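The Sultana

The Sultana came up the stairs in two cases, and I carried both of them, which should have told me something about labour-saving.

Jultholm is a guest house with a sea view if you stand on the bath. The owners had been sold the machine in May by a firm called Stullico, whose brochure said it would fold, straighten and turn down with the patience of an old chambermaid. I have worked with old chambermaids. I was the one they paid to keep the boiler going, the gutters clear and the lift out of the newspapers, so the Sultana became mine as well.

Before it we had a Jumel, an earlier and heavier thing from the same people, and I had spent two winters learning what made a Jumel sulk. The Sultana was meant to need no learning. There was a sheet of instructions for setting up the hand and it ran to 3 steps. Step one was to put it over a made bed with something soft in front of it. Step two was to let it find its centre. Step three was to leave the room, and I never got on with step three.

I used the back bedroom on the first landing, with the striped sheet on, and gave it a pair of trousers with an elastic waist to think about.

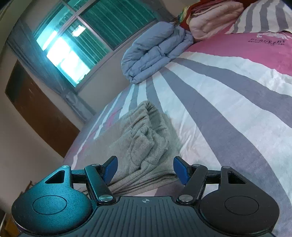
The blue pads were what I distrusted. On the Jumel the pads had been a sort of grey felt, and when they wore out you could see it and feel it and cut a new pair from the roll. These looked the same to me whether they were gripping or slipping. Stullico's man on the telephone said they were good for 950 folds. I asked what happened at 951 and he said they would degrade gracefully. I have known people who were supposed to do that.

So I kept a book. I had kept one for the boiler and one for the lift, and it seemed rude to leave the Sultana out. Left pad, right pad, the pins, the little screws along the top edge. Every Sunday after the breakfasts I went over the pins with a cloth and worked the arms open and shut by hand with the power off, listening. A good joint makes no noise. A bad joint makes no noise either, for a while, and then it makes one you remember.

The owners thought this was fussing. They had the machine down as a member of staff who wouldn't want a pension, and they did not like to see it lying on the landing with its cover off. One of them asked if I was trying to find something wrong with it. I said yes, that was what they paid me for, and she went downstairs to do the flowers.

In the sixth week the right side began to drag. It wasn't much. You would send it in for the edge of a fold and it would arrive a shade low and a shade late, like someone feeling for a step in the dark. The left side was as quick as ever, so whatever it picked up came away with a lean. I rang Stullico. They told me to clear the memory and start again. I cleared the memory and started again and it leaned exactly as before, only now it had forgotten which pillow was which.

I took the right arm off on the kitchen table, on a clean tea towel, with the screws in egg cups. Behind the pivot there was a plug of fluff the size of a pea, packed hard as a seed. Pink, grey, a bit of white. Half the linen cupboard was in there. The brochure had a whole page on sensors and not one word on fluff, from a firm that made a machine for handling towels.

It came out with a darning needle. I put one drop of oil on the pin, wiped most of it off again, and did the left side too for company. Then I carried it back up to the same bedroom and tried it on the thickest thing we had folded.
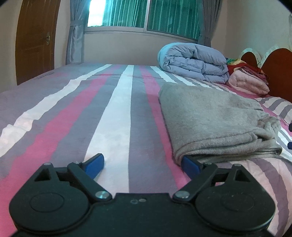
I stood by the door with the book open and the pencil in my hand, and made it do that bottom fold 50 times before I would write anything. My tea went cold on the landing. The owners came up at half past four to ask whether it was fixed.

I said it was clean.

"But is it fixed?" she said.

I told her to ask me on Sunday, and wrote down fluff, right pivot, in the column where the instructions had printed No User Action Required. Then I went to see to the boiler, which had been knocking since lunch.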